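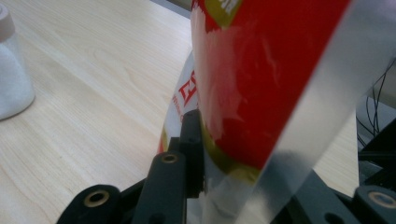
Two thousand dollars for something you squeeze with your own hand sounded to one reader like a joke with a shipping label on it. The same reader wrote in to ask whether the Ollholm kit does anything a pair of kitchen tongs can't, and whether we planned to say so before anyone's department bought one.

Tools & Benches > Grippers > Short Reviews

Feb 27, 2024

Fair enough. We've had the Ollholm Hand Kit for long enough to lose one of its hex keys, which seems like the right moment for a review.

The price is 2000 dollars on the nose. For that you get the hand-held gripper, a mount for a camera of your choosing, spare fingers, a bag of screws, a license for the Donach recording software and a foam-lined case much nicer than my suitcase. You don't get the camera. You don't get a robot either, a point the sales page handles with great tact by putting it near the bottom.

You already know the pitch if you read this newsletter. A person does a chore with the same sort of fingers the robot will use, the software keeps the video and the finger positions, and later the robot is trained on the pile. Nobody has to steer an expensive arm through a joystick all afternoon. The person steers their own arm, which most of us have had practice with.

So, the tongs question. Tongs are better at being tongs. They're lighter, they never ask for a firmware update, and you can put them in the dishwasher. What they won't do is close the way your robot closes. The Ollholm fingers run on a linkage, so they travel together and stop where the robot's would, and after an hour with it you find out how much of your daily competence was wrist and thumb. I consider myself able to put away groceries. With the kit in my hand I looked like I was defusing them.

Snack bags are where it gets educational. Shiny film slides, the bag sags away from wherever you've decided to hold it, and the contents have opinions. Go in across the middle and you get a bang and a handful of crumbs. Go in low at the edge, where there's less to crush, and the thing mostly comes along, flopping. Boxes and jars felt like a vacation afterward. If you plan to test any gripper, spend the price of a red foil bag on it before you spend anything else.

The build is good. The arms and fingers are matte black plastic with brass inserts where the screws go, so you can swap fingers over and over without chewing up the holes. I was rough with ours and it forgave me. The hinge picked up a small squeak in the second week, and a drop of light oil dealt with it. The handle was plainly drawn around a larger hand than mine, and my palm complained by mid-afternoon on the long days. Ollholm sells a slimmer grip for 77 dollars. It's a piece of plastic. I bought it. I'm not going to discuss it further.

Setup is where the charm wears thin. The manual runs to 11 pages and has been translated at least once more than was good for it. Step one is fine. Then there's a calibration routine in which you open and close the fingers slowly while a progress bar thinks it over, and if you close them too fast it starts again, with a cheerful little chime I have come to dislike. Once it's done it stays done, unless you change fingers, in which case hello again, chime.

Donach itself behaves. Recordings start with a squeeze and stop with a squeeze, so every now and then you'll make a beautiful short recording of yourself scratching your nose. Bad takes can be binned in one click. Exporting is quick, and the files opened in everything we tried apart from the oldest laptop in the building, which doesn't open much these days. I'd like to be able to label a take while I'm still standing at the table. At the moment you go back and do it from memory, and my memory of one bag going into one bin is much like my memory of the next.

What else is out there? The Begović gripper is cheaper and comes as a kit of parts, and I mean parts. If you enjoy an evening with tweezers you'll be very happy, and the finished thing is lighter in the hand than the Ollholm. Its fingers are softer too, and kinder to crackers. Against that, the recording side is left to you, along with a friendly note wishing you luck.

Poltness will rent you a ready-to-go set by the week, Ollholm included, with the calibration already done by somebody who presumably enjoys it. For a short project that's what I'd do. Their return form asks you to describe the condition of the item "in your own words," and I found that I had quite a few.

Would I buy the Ollholm with the department's money? Yes, if you have a robot waiting with matching fingers and a steady supply of patient people. With my own money I'd rent from Poltness first and see if my palm and I were still on speaking terms at the end. And if you don't own a robot and are just curious, get the tongs, they're very good.

The warranty is three years and covers the linkage, the handle and the case. Fingers count as wear items. Hex keys aren't mentioned anywhere.

Next issue: suction cups, and what they've done to my desk.

77 shares | 3 comments

We use cookies to remember that you've already closed this notice. Accept | Settings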